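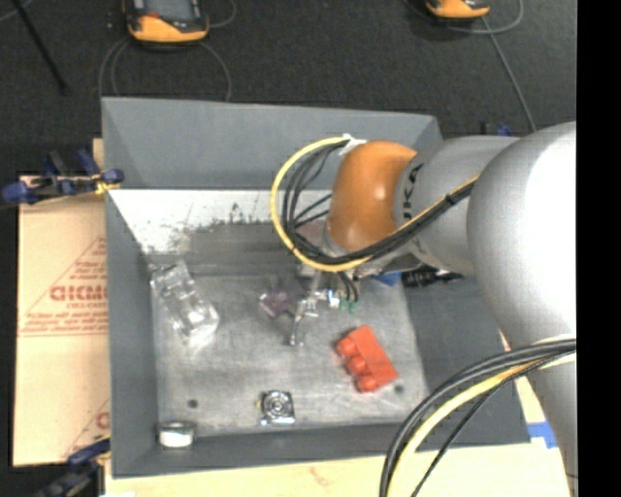
Foro > Mudanzas y trasteros > Guardar cosas a largo plazo

Tema: Cajas de plástico o de cartón para un trastero sin ventilación

marelvira_77
29 de agosto de 2021

Buenas. Tengo que vaciar el piso de mis padres antes de que acabe el mes que viene y he alquilado un trastero en Zarnar, en la planta sótano. No tiene ventana ni rejilla, solo la puerta metálica. Voy a guardar ropa de cama, libros, vajilla, álbumes de fotos y dos alfombras. Calculo que estará todo ahí un par de años, hasta que arreglemos lo de la herencia.

En la tienda me han dicho que compre 20 cajas de plástico con tapa de las Jidesine grandes, que salen por 300 euros todas. El cartón me costaría 162 comprando las reforzadas. La diferencia no es enorme, pero si el cartón sirve igual prefiero gastar el resto en estanterías. ¿Qué usáis vosotros?

tresllaves
Plástico sin dudarlo. Tuve libros en cartón en un sótano y las cajas de abajo se ablandaron. Cuando fui a levantar una se abrió por el fondo. Los libros estaban ondulados y con olor, tiré la mitad.

pepe_altillo
Yo digo lo contrario que tresllaves. El plástico cerrado no deja salir nada. Si metes unas sábanas que parecen secas pero tienen algo de humedad, ahí se queda. Mi madre guardó mantas en cajas de plástico con cierre y salieron con manchas de moho. Las que estaban en cartón, en el mismo cuarto, bien.

El problema del cartón es el suelo. Si lo pones sobre un palé o una balda no pasa nada.

tresllaves
Depende del sótano. En el mío el palé no habría cambiado mucho, la humedad estaba en el aire. Las paredes sudaban en invierno.

Y lo de las mantas de tu madre es por guardarlas húmedas, no es culpa de la caja.

pepe_altillo
Claro, pero la gente guarda las cosas con prisa. En una mudanza casi nadie se para a comprobar si una manta está seca del todo.

nuria.bcn.sur
Antes de comprar nada pon un higrómetro en el trastero y déjalo una semana. Los hay muy baratos. Si marca por debajo de 60 % casi siempre, puedes usar lo que quieras. Si pasa de 70, yo buscaría otro trastero, porque ni plástico ni cartón te van a salvar las fotos.

Los álbumes no los dejaría ahí en ningún caso. Llévatelos a casa, debajo de una cama si hace falta.

marelvira_77
Gracias. Lo del higrómetro no se me había ocurrido. Los álbumes ocupan bastante, son once, pero veré si caben en el armario del pasillo.

¿Alguien ha probado las bolsas de vacío para la ropa de cama?

sotano_b
Las de vacío pierden aire. A los pocos meses están otra vez infladas, por lo menos las que he comprado yo. Para sábanas valen. Para edredones de pluma no las uso, se quedan apelmazados y luego cuesta que recuperen.

Sobre las cajas: he tenido las Jidesine y las Dirberg. Las Jidesine tienen la tapa floja y si apilas más de tres se comban. Las Dirberg aguantan más peso pero son más caras y el fondo es más estrecho que la boca, así que pierdes sitio. Para libros, ninguna de las grandes. Llena de libros no hay quien la mueva.

tresllaves
Totalmente de acuerdo con lo de los libros. Cajas pequeñas, da igual el material. Y los libros tumbados o de pie con el lomo hacia el lateral, nunca con el lomo hacia arriba, que se descuelgan las hojas.

carmelo_v
Trabajé cuatro años en una empresa de guardamuebles. Casi todo lo que vi estropeado fue por tres motivos: cajas pegadas a la pared exterior, cajas directamente en el suelo y comida. Sí, comida. Paquetes de arroz olvidados con la vajilla. Entran bichos y luego se pasan a la ropa.

Mi consejo para marelvira:

Deja un palmo libre entre las cajas y la pared.
Estantería metálica con la primera balda a 15 cm del suelo.
La ropa de cama en plástico, bien seca y con la tapa puesta.
La vajilla en cartón, con papel sin imprimir. El periódico mancha.
Las alfombras enrolladas, nunca dobladas, envueltas en una sábana vieja de algodón. En plástico no.

Y numera las cajas. Un número grande en dos lados y una lista en el móvil. Escribir "varios" no sirve de nada a los dos años.

pepe_altillo
Eso que dice carmelo de las alfombras es importante. La lana envuelta en film es la peor idea que hay. Límpialas antes, que las polillas van a lo sucio.

nuria.bcn.sur
¿Y las bolsitas de sílice? Yo las pongo en las cajas de plástico y me van bien, pero he leído que se saturan enseguida.

carmelo_v
Se saturan, sí. En una caja que cierra bien duran bastante. En una que abres cada semana, nada. Las de cuentas que cambian de color se pueden secar en el horno a baja temperatura, mirando antes lo que pone el fabricante. Los botes antihumedad de supermercado hay que vaciarlos, y si no vas a pasar por allí en meses acaban llenos. He visto uno volcado encima de un colchón.

sotano_b
Una cosa más, el seguro. En mi trastero de la calle Sârbu la cuota incluía uno, pero excluía daños por humedad ambiental. Solo cubría rotura de tubería e incendio. Lo reclamé en junio y me contestaron que no en dos líneas. Había perdido 587 euros en ropa y un sillón. Lee esa parte del contrato.

tresllaves
El mío igual. Y pedían factura de cada cosa, a ver quién guarda la factura de un sillón.

marelvira_77
Acabo de mirar el contrato y también excluye la humedad. He comprado el higrómetro y lo dejo puesto mañana. Si sale bien haré lo que dice carmelo, plástico para la ropa y cartón para la vajilla, y los libros en cajas pequeñas. Así no necesito las 20 grandes.

pepe_altillo
Sigo pensando que con cartón y una buena estantería te sobraba, pero mezclar es razonable. Haz fotos de lo que metes en cada caja antes de cerrarla.

marelvira_77
Actualizo. Una semana de higrómetro: entre 58 y 64 %, con un día a 67 en que llovió bastante. Los álbumes se vienen a casa. El resto lo llevo el sábado que viene no, el otro, si me dejan la furgoneta.

nuria.bcn.sur
Está un poco justo, pero se puede. Deja el higrómetro dentro y échale un vistazo cuando pases, sobre todo en invierno.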